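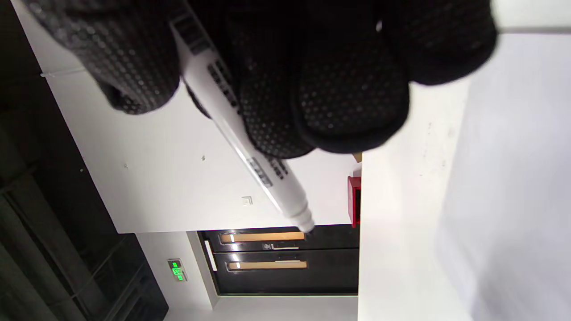 My handwriting has been bad since second grade, and for most of my adult life it has been nobody's problem but mine and the bank's. Then we started labeling the shop. By shop I mean the back half of the unit I share with Reinhold Bauerfeind, who restores chairs, and who announced in September that he was no longer willing to open four bins to find one hinge. Fine. I am the one with the markers, so I became the one with the job. I am also the one who refuses to take off his gloves, the black knit kind with the little gray rubber dots all over them, and if you have never held a marker in those, imagine signing your name while wearing two oven mitts that have opinions. You get grip, all right. You could hang off a cliff by that pen. What you don't get is an E that looks different from an F.

This has consequences. There is now a bin on the lower shelf that says FLETENETTI in letters as tall as my thumb. I know it was a real word when I started. Reinhold thinks it was "felt, netting," run together when I got cold and impatient, and there is in fact felt in there, though no netting, and a bag of brass tacks that belongs somewhere else. We have decided to leave it. Yesterday I heard him on the phone telling a customer he had plenty of fletenetti in stock, so I suppose that's a product line now.

The marker situation deserves its own paragraph. I own a lot of markers and I trust one of them. The rest came in a bulk box from a closeout place, and they write beautifully on paper, cardboard, my sleeve, and the workbench, and then quit the second they meet plastic. You press harder. The tip mushes. You go back over the line and now it's a fat gray caterpillar. The good one has printing all up and down the barrel that I have never read, on the theory that anything it has to tell me I would rather find out for myself. It probably says to wipe the surface first. My friend Uriel Henríquez says everybody knows you wipe the surface first.

Uriel, I should explain, does labels for a living, more or less. He runs a stockroom with 1,000 drawers and can tell you what is in any of them, and he came by last week to look over my work, which he did with his hands behind his back like a man at a museum he hadn't paid to get into. His advice, which I pass along for free:

Write the label on tape, at a table, and then put the tape on the bin. Do not write on the bin while the bin is on the shelf and you are on your knees.

Print in capitals, and leave more room than you think between the letters.

Put the label on the short end. I had put about 60 of them on the long side, which faces the wall.

Take off the gloves.

I did three out of four. The tape is a big improvement, I'll admit it, and I redid the short ends over two evenings with the radio on. The gloves stay. It's chilly back there by the middle of October, the bins have sharp little flashing along the rims, and anyway I've gotten used to the feel of it – you sort of clamp down from above and steer with your elbow. Reinhold says it looks like I'm trying to strangle the pen. He's welcome to take over, and I've told him so, and he always has something gluing.

Still to do: screws by length (we have them by "vibe" at the moment), the box of casters, and the drawer where we both put things when the other one isn't looking. Also I need a new marker of the good kind, as the tip is starting to go round on me. I went to write down what brand it was so I could order another, and I wrote it on a scrap of tape, in gloves. As near as either of us can make out it says KOHLHASE, and the office supply place has never heard of them.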